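Garrido paper mill, open day in July

We got to the mill at Skonley just after 9 in the morning and joined the second tour. Severino Alcaraz, who runs the finishing hall, took us round. The mill went over from newsprint to board years ago and now turns out up to 600 tons a week, most of it for packaging.

The pulping end is loud and smells like wet cardboard. From there a walkway follows the machine to the dryers, and it was hot enough up there that two people turned back. Severino stopped at the control room to explain moisture readings – the part I liked best, though it was hard to hear him. 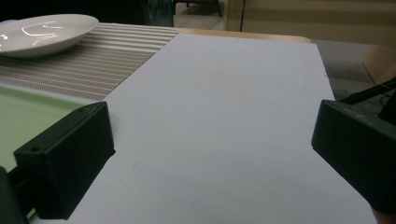
Lunch was soup and rye bread in the canteen. Afterward Tiina Vainio gave a talk on the river. The mill used to draw far more water than it does now, and the old intake has been turned into a fish ladder. She had good answers on the smell, which people in town still complain about.

The small museum by the gate has a ledger listing 935 workers, open at a page of names. Allow half an hour for it. Parking is across the road, and the last tour leaves at 4.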